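Une table rouge dans la chambre d'amis
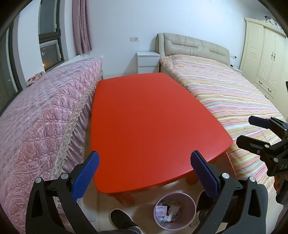 Aménagement intérieur

La présente note rend compte de l'installation d'une table dans notre chambre d'amis, opération envisagée depuis le mois de juin et différée à plusieurs reprises. Les lecteurs habituels de ce carnet savent que la pièce devait conserver sa vocation première, l'accueil de la famille, tout en offrant un plan de travail convenable pour la couture et la correspondance.

Le choix s'est porté sur un modèle rouge de la maison Colluvano, acquis au prix de 399 euros, livraison non comprise. Le plateau est lisse et mat, les angles sont arrondis et les bords légèrement galbés. Ce dernier point a pesé dans la décision : le passage entre la table et le couvre-lit reste étroit, et un angle vif y aurait été malvenu. Le modèle Dendier, examiné le même jour, présentait un plateau plus étroit et un tiroir dont nous n'avions pas l'usage.

La question de la couleur a fait l'objet de discussions prolongées. Mme Mariann Hajdu, dont les conseils nous accompagnent depuis l'aménagement du salon, recommandait un ton clair, en accord avec la table de chevet blanche et les murs. Nous avons maintenu le rouge. Le couvre-lit matelassé, d'un rose tirant sur le mauve, appelait à notre sens une couleur franche à ses côtés, et le rideau vieux mauve semé de petits points foncés s'en accommode fort bien.

Il n'a jamais été question de remplacer ce couvre-lit. Ses motifs de losanges et de fleurs, sa bordure festonnée beige-gris et son volant plissé d'aspect satiné appartiennent à une époque que les catalogues actuels ignorent. Il provient de la maison de ma tante — avec le rideau, qu'il a fallu raccourcir — et demeurera en place aussi longtemps que l'étoffe le permettra. Son entretien se limite à une aération régulière et à un lavage à 30 degrés deux fois l'an.

Deux points restent à régler. Les prises électriques se trouvent sur le mur du fond, au-dessus de la table de chevet, et l'alimentation d'une machine à coudre suppose une rallonge dont le trajet n'est pas arrêté. L'éclairage, ensuite : le soir, le plafonnier laisse un reflet pâle sur la partie droite du plateau, ce qui gêne la lecture d'un patron. Une lampe Vida à bras orientable est à l'étude. Le mur présente par ailleurs quelques petites marques sombres en hauteur, qui seront reprises avec le reste de peinture conservé à la cave.

Les dimensions exactes de la table, demandées par plusieurs correspondants, seront communiquées dans la prochaine note, avec les références du tissu retenu pour les coussins.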